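The Marker Clause

By the time the kettle in the back room at Sketora had boiled for the second time, Melur Yusof had crossed out the word "reasonable" on four different pages and was looking fondly at a fifth.

"You can't have it," she said, not unkindly. "Reasonable force, reasonable speed, reasonable distance from the operator. Reasonable to whom, Hjalti?"

Hjalti Ragnarsson, who had written most of the draft over a long wet November when there was very little else to do in Prurnville, took off his glasses and rubbed the bridge of his nose. He was a patient man and he'd brought a lemon slice from home, and he felt that between those two things he could get through the afternoon.

"To a person standing beside it," he said.

"Then write down what the person does."

The document was called the Barbosa Practice, after the street, and it was meant to tell small workshops how to behave around a machine that could hold a pen. It had started as two pages. It was now 82, if you counted the glossary, and Hjalti did count the glossary, having put his whole heart into it. Every arm the shop sent out drew lines for a living (labels, patterns, set-out marks on timber, once a whole wall of gum leaves for a dentist), and every one of them sooner or later ran a marker dry and had to be given another.

That was clause 11, and clause 11 was the trouble.

"Read it to me again," said Melur, settling back with her tea the way her grandmother used to settle in for the radio serial.

He read it. The operator shall stop the arm. The operator shall confirm the arm has stopped. The operator shall remove the spent marker and fit a tested one, being a marker which has drawn a full sheet of close lines without skipping.

"Who tests it?"

"The operator."

"By hand?"

"Well, of course by hand. You don't let the arm find out for you. It'll go on drawing nothing with a perfectly straight face until someone comes back from lunch."

She laughed at that, a big generous laugh that made Tetteh Gyamfi put his head around the door to see what he was missing. He was nineteen and in his first year, and he'd been given the draft to read on the theory that if he could follow it, anyone could. He had his copy rolled up in his back pocket like a racing form.

"Can I say something about eleven?" he asked.

They both said he could, and Melur pushed the lemon slice toward him.

"It says confirm the arm has stopped. But at Mesanus, when I did my fortnight there, we used to look at it and say yep, stopped. Only it was paused, see, between rows. It looked exactly the same." He turned a bit pink around the ears. "Kamarul Yeoh had his sleeve right in there when it set off again. He was all right. It drew on him."

There was a small silence, with rain in it. Hjalti put his glasses back on, found his pencil, and wrote in the margin in his lovely slanting hand: *Paused is not stopped. Turn the key and keep it in your pocket.* Then he read it aloud, and it sounded so much like something a sensible aunt would say that Melur told him to leave it just like that and not let the lawyer anywhere near it.

They went on until the light was gone. Page by page the reasonables came out, and in their places went keys and pockets and sleeves rolled to the elbow. Tetteh ate the last of the slice. Near six, Hjalti took himself off to his bench, thinking he really ought to do a test sheet from start to finish before he asked the whole district to do one, and see whether a full page was too much to expect of anybody's wrist.

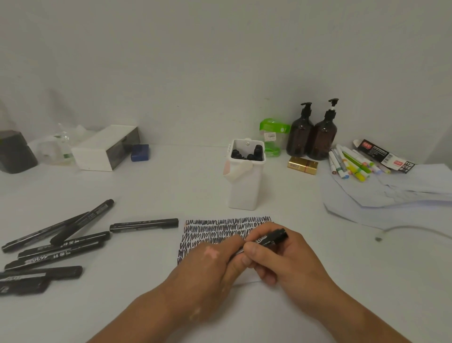 Should the person changing a tool on a drawing arm rely on the pause button?

Use the full stop and isolate the power, then keep the key with you until the new tool is in and your hands are clear, as a paused arm can start moving again by itself.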